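Notebook, March. Equipment plan for the second table

Carried on from the costing page. Quotes are in from Drevmont and Stomden, still waiting on Hirano for the spare parts list. Spending request has to go in before the end of the month, so this is where I've got to.

What we want to be able to do: run two tables side by side, with a pair of hand-held grippers on each, and still have a pair on the shelf. At present a broken finger stops everything until somebody finds time to mend it. We lost most of a week that way in the winter.

Grippers
Drevmont will sell us the same pattern again. Price per pair has gone up a bit since the first order but they'll hold it if we take two pairs together. Stomden's are cheaper and lighter, but the finger mount is their own and none of our pads would go on. I don't want two kinds of pad in the drawer. Going with Drevmont unless Hirano come back with something surprising.

Pads
These are what we get through. Log says 26 changed so far, mostly because the facing goes shiny and small things start to slip. Drevmont sell them in bags at a silly price. Skoltia will cut the facing to size from a drawing and we can stick it on ourselves. Asked for a price on 200 pieces. The smaller lot they offered was 191 from an end of roll, no reorder at that price. Take the 200.

Need to measure the pad face again before sending the drawing. The one in the folder is from the old bracket, without the step at the top.

Foam
Boards mark quickly. It doesn't matter for the handling but it does matter when we want two tables to look alike, so both should start with new boards from the same batch. Buy four, keep two flat behind the shelving. Last time they were stood on end and took a bend.

Hanging-toy task on the present table, which is the layout I'm costing the second one from: 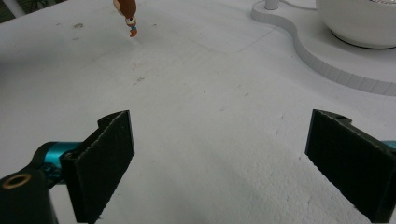
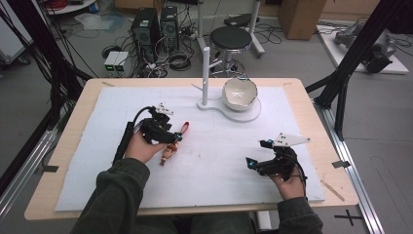

Both on the white foam board: first from the gripper, bowl at top right; second from head height, both grippers in hand.

Going by that, the list for one complete table:

Table, wooden top, same size as now. Workshop can make it, materials only.
Foam boards, two (one on, one spare).
Stand with upright post, one.
Bowl, white, one. Buy three, they chip.
Small toys, mixed. Leave on the consumables line.
Gripper pair with marker plates, one.
Frame rails and struts. See below.
Computer. See below.
Cables, all lengths. Always underestimated, so I've doubled last year's line.

Frame
Drevmont quoted for a full frame, cut and delivered. Stomden will do plain lengths and we cut them. Difference is 201 on the total, in our favour if we cut. It's a day's work for one person and the saw blade wants replacing first, so the real saving is less than it looks. Slight preference for having it delivered. Would like a second opinion from whoever built the first one.

Computer
One more tower, same spec as the present ones if it can still be had. I'd sooner not go newer, as the last driver change cost us more time than the slower machine ever has. It should go on a shelf under the table this time and come off the floor. Cable tray to go with it (cheap, leave it on the small items line).

Marker plates
Print our own. The white sheet we have will do another two sets. Dots must be checked against the master before they're fixed on. One of the early plates was printed at the wrong scale and went unnoticed for days.

Not buying this round
A third arm. Raised again at the planning meeting. No bench for it and no one free to set it up, so it can wait until the next budget.
New stools. Would be nice.
Fancy lighting. The room light is even enough for the foam work. Look again if we move to shiny objects.

Delivery
Drevmont say five weeks for grippers, Stomden three for rail. Skoltia didn't give a date. If the order goes in this month the table should be standing by the time the grippers arrive, provided the workshop isn't busy. Ask them early.

To do
Chase Hirano, spare fingers and cable ends.
Redraw the pad and send to Skoltia.
Check floor space with the tape measure, allowing room to walk behind both tables with a stool out.
Get the frame question settled and put the total on the front sheet.

Total so far sits under the limit, with a little over for postage. I haven't added the saw blade.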